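June 6, 2018
By Åsmund Lindholm

Chapter 4
Folding and Storing Knitwear

When I was a boy my grandmother kept her sweaters in a cedar chest at the foot of the bed, and every January she would take the whole lot out, lay them on the covers one after another, and put them back in again. I thought this was a very dull way to spend a winter afternoon, and I told her so more than once. I have since come to understand what she was up to, and I suppose a good part of this chapter is hers, though she would have put it in far fewer words than I am about to.

In Chapter 3 we dealt with washing and drying. We now come to the part of garment care that most households do every day and hardly think about, namely what happens to a sweater between wearings. A knit fabric is made of loops, and loops move. That is what makes a sweater so pleasant to wear (it gives when you reach for the top shelf, and comes back when you lower your arm), and it is also why a heavy one left on a thin hanger will grow a pair of little points at the shoulders.

The best place to fold is a bed. A table will do, of course, but a bed is wide and it holds the fabric a little, so that a sleeve stays where you put it while you go after the other one. Spread the sweater out and smooth it with the flat of your hand, working from the chest toward the hem.
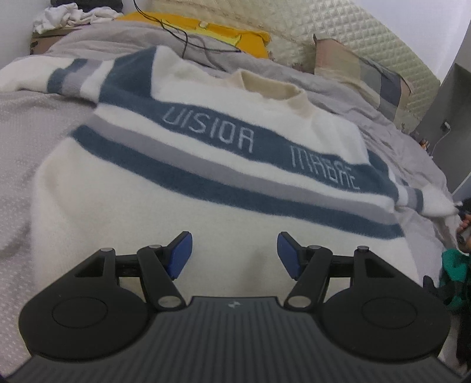 Fuzzy and brushed yarns want a lighter touch than smooth ones. The long fibers that make them so soft are only lightly held by the yarn underneath, and hard rubbing will work them into pills. Pat them into place. If there is a band or a stripe across the chest, you have been handed a guide line for free, and you may as well use it: when the stripe lies straight, the body is straight too, and both sides will fold to the same width.

Lifting is where beginners come to grief, and I include myself, having taught this course for 16 years and still being in too much of a hurry most mornings. Pick up a thick sweater by one small pinch of cloth and all of its weight pulls on that one spot while everything else bunches and swings as it likes. 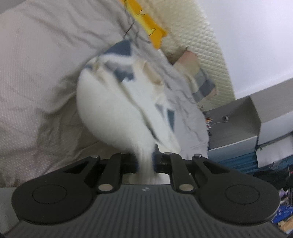 Slide both hands underneath instead, well apart, and carry the garment as you would a sleeping cat. With a damp sweater this matters even more, as you will remember from the exercises on wool in the last chapter.

We will learn two folds. The Karov fold makes a flat rectangle for shelves and is the one to practice first. The Histine fold is narrower, stands on its edge in a drawer, and takes some patience with bulky yarns. Before starting on either, read through Section 4.1, and have two sweaters of different thickness at hand.

Groditus Home Studies | Questions about this chapter: write to the Course Office | Copyright 2018 Groditus | Back to top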